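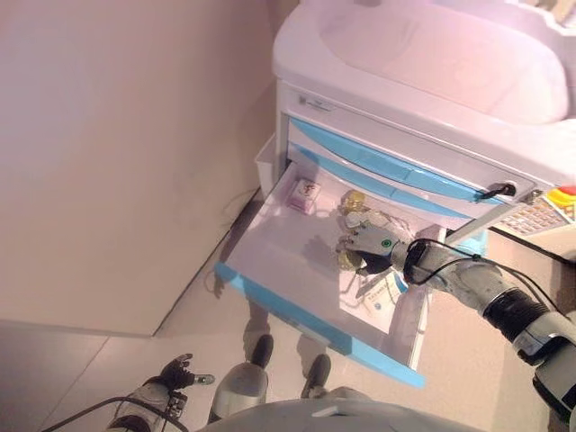 Opinion | Storage and Supply
By the equipment editor, Prulton Ward Supply Review
2023-07-31

The bottom drawer of a supply cart is where a storage policy fails first. The drawers above it are opened often, at a comfortable height, by people who know what they want. The bottom one is deep, low and awkward to see into, and it collects whatever has no assigned place. A small labeled box, a heap of gold foil-wrapped pieces, a length of thin cord and a printed card can share one drawer floor with nothing between them. Each item is harmless. The arrangement is still a fault, and I will argue that it is a fault in the specification of the cart more than in the habits of its users.

The usual position in our trade is the opposite one. Carts are bought as empty shells, with a drawer count, a color for the trim and a choice of lock. The interior is left to the department. If the interior then becomes disordered, the department is sent a reminder about tidiness. I have read a good many such reminders and have written 2 of them. Neither produced a change that lasted until the next inspection.

Consider what an undivided drawer does mechanically. A full-width drawer on low-friction slides accelerates quickly when pulled and stops hard at the end of travel. Anything small and smooth keeps moving after the drawer has stopped. On closing, the same thing happens in the other direction. A box with a flat base and some weight will tend to stay near a wall or a corner. Foil-wrapped pieces will spread and regroup. A cord will migrate until it lies across something else. After a few dozen cycles the contents have been sorted by friction and mass, and that sorting has no relation to how anyone needs to find them.

A divider stops this. It does not need to be elaborate. A cross piece at half depth reduces the distance an item can slide by half, and a second piece at right angles gives four fields, each small enough to be checked at a glance. Molded inserts do the same job with fewer loose parts but fix the field sizes permanently, so they suit departments whose stock does not change. For everyone else I recommend adjustable strips in slotted side walls.

The Vorno insert set, which our own stores have used since March, is of the slotted type. It comes with 16 strips per cart. That is more than most carts need, and the surplus usually ends up lying flat in the bottom drawer, where it becomes part of the problem it was bought to solve. Surplus strips should go back to stores on the day of fitting. I would also like to see the strips made in a color that contrasts with the drawer floor. White strips on a white floor are difficult to see in a low drawer, and a divider that is not seen is treated as an obstruction and pulled out.

Labels are the second half of the subject. It is common to find one small label on one drawer front and none on the others. The labeled drawer is then kept in reasonable order and the unlabeled ones are treated as general space. A partial scheme is worse than it appears, for it tells the user that labeling has been done. Either every front carries a label of the same size in the same position, or the contents list should be fixed to the top of the cart and the fronts left clear.

The curved handle strips now fitted to most carts make this harder than it should be. They run across the full width, they are comfortable to pull, and they take up part of the flat surface where a label would go. The remaining area is enough for a small label in small type. At standing height, the label on a low drawer is then read at a steep angle from a distance, if it is read at all. The Rajput pattern, in which a flat label window is set into the top edge of the drawer front, faces the reader directly when the drawer is opened even slightly. It costs more, and I think the difference is justified on the lowest two drawers if nowhere else.

Loose printed cards deserve a separate paragraph. A card left flat on the drawer floor is neither a label nor stock. If it describes the contents, it belongs in a sleeve on the inside of the drawer front, where it can be read without moving anything. If it came in with an item, it should stay attached to that item or be filed. Once it is lying free it will be covered and creased, and eventually it will be consulted by someone who assumes it is current. Of all the things I remove from drawers, outdated cards are the only ones that have caused a wrong pick in my own records.

Cords and leads should not be kept in drawers with small goods under any circumstances. They catch on box flaps and they drag other items forward when lifted. A short lead can be coiled and tied, then hung or placed in a side bin. The side bin is badly underused on most carts. It is treated as a place for waste or ignored altogether, although its position makes it the natural location for anything long, flexible and frequently handled.

The same reasoning applies to the floor beside the cart. A cable lying along the base of a wall, below the line of an opening drawer, is out of sight of the person standing over that drawer. It should be clipped to the wall above the baseboard. The clips are cheap and the work takes little time.

The objection I hear most often is cost. Around 300 carts are covered by the Grurkivness purchasing schedule, and fitting every drawer of every cart would be a considerable order. I do not propose that. The upper drawers generally hold fast-moving stock that fills its space and is replaced before it can wander. Fit the lowest drawer in each cart first and review the others at the next scheduled inspection.

A second objection is that a general drawer is useful and that staff need somewhere to put odd items. I accept the need. The answer is to designate one field of one drawer for the purpose, give it a label reading "unassigned," and empty it at the end of each week. An unassigned field the size of a hand will be full quickly and will be noticed when it is full. An unassigned drawer can absorb odd items for years.

My request to the people who write the schedule is therefore limited. Specify dividers for the lowest drawer as standard equipment. Specify a label position on every front. Add a card sleeve. These are three lines in a purchasing document, and the revised schedule is open for comment now.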